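Transition groups and the food question – is anyone getting past the talking stage?

gwen_calloway
22nd May
Back from the regional meetup and a bit deflated. Two days, good people, nice walk round the old mill, and we still ended on "we should do something about food". Our group has been saying that since February. Town of 4,000, one supermarket, a bakery hanging on. Has anybody got a local food thing running that isn't just a stall with leaflets on it?

cletusP
Yes and it nearly killed us lol. Bread club. Members pay up front for the month, baker knows what to make, no waste. 40 households now. Took ages to get there because we kept having meetings about the name.

Wendell V
What did you call it in the end

cletusP
Bread Club

mavis_e
We tried the same and it folded. Problem was price. Folks on my street are not paying double for a loaf so somebody else can feel good. Sorry but its true. If relocalizing only works for people with spare cash then its a hobby.

gwen_calloway
Fair. Did you try a sliding scale?

mavis_e
Tried it. Everyone picked the bottom rate, including the ones with two cars.
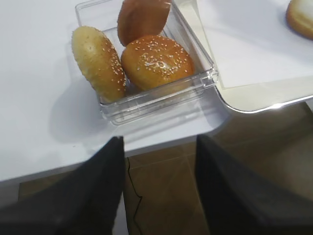 cletusP
Price is the whole fight, agree with Mavis there. We got round it by starting with cheap stuff, no fancy loaves. Plain rolls, burger buns with the sesame on top, the long ones too – things people were buying anyway. Sourdough came later and only for those who asked. Flour is from the Mahmoud farm, 3,000 pounds a year, and they let us pay in two halves. Without that we're sunk.

Godfrey M
Going to disagree with most of this. Buying clubs are fine but they don't change who owns anything. Bakery closes, the club closes. We went for a community share offer instead, 334 people bought in, and now the building is ours. Slower. Much more paperwork. But it's still there if the baker quits.

Wendell V
334 in what size town though? Ours would get maybe a tenth of that

Godfrey M
Bigger than Gwen's, I'll give you that. Still think small places can do it, you just set the minimum share low.

mavis_e
And who runs the building? Same five tired people who run everything else.

Godfrey M
Paid manager, part time. Budget for it from the start.

gwen_calloway
Ok this is more use than the whole meetup. Cletus, what do you use for orders? Someone here is pushing Ateo and I'd rather not learn anoter login.

cletusP
Spreadsheet and a phone. We looked at Zamix for a week, went back to the spreadsheet.

Wendell V
Same. Can you post the sign-up sheet? Even a blank one

cletusP
Will dig it out tonight. Its ugly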